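Home | Council | Agendas | Minutes | Contact

Nindstead Town Council — minutes, July
Present: Chin-lung Leung (chair), six members, the clerk.

1. By-election, Berkomcombe ward
Electorate 1768, turnout 1046. Result noted. 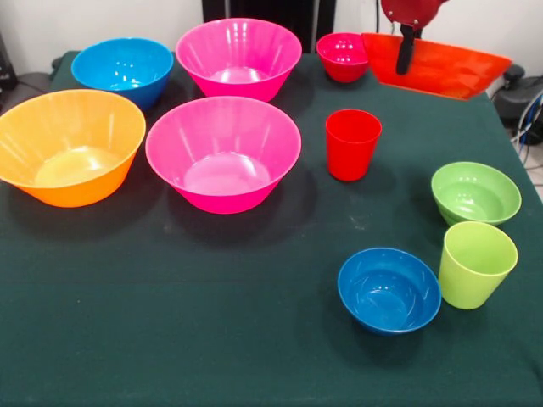
Members considered the layout of the chamber for the swearing-in. The dark green tablecloth will be kept, and the creases are to be pressed out. Seating limited to 15 guests.

2. Nomination papers
One paper was returned for want of a seconder — corrected and accepted. 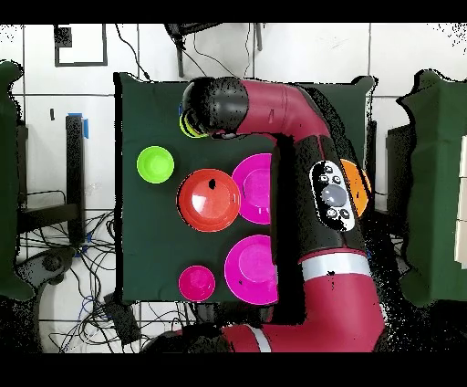
3. Polling place
Move to Fang Hall agreed, 170 electors affected. Clerk to write to them.

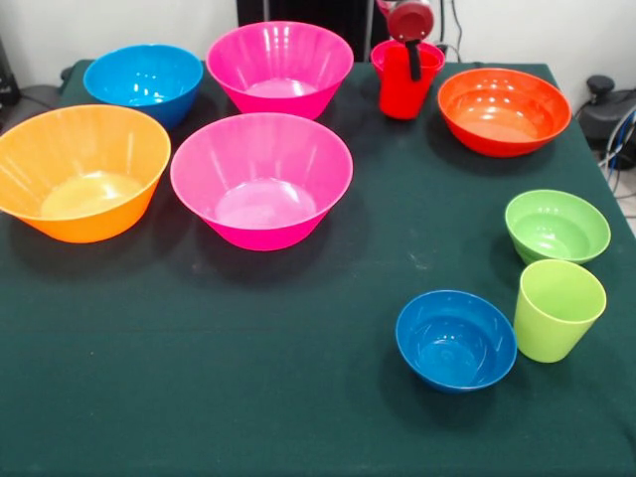
4. Register of interests
Two entries outstanding. Clerk to remind members.

Meeting closed at 8.40 pm.

Last updated: July
Shares 3 | Comments 0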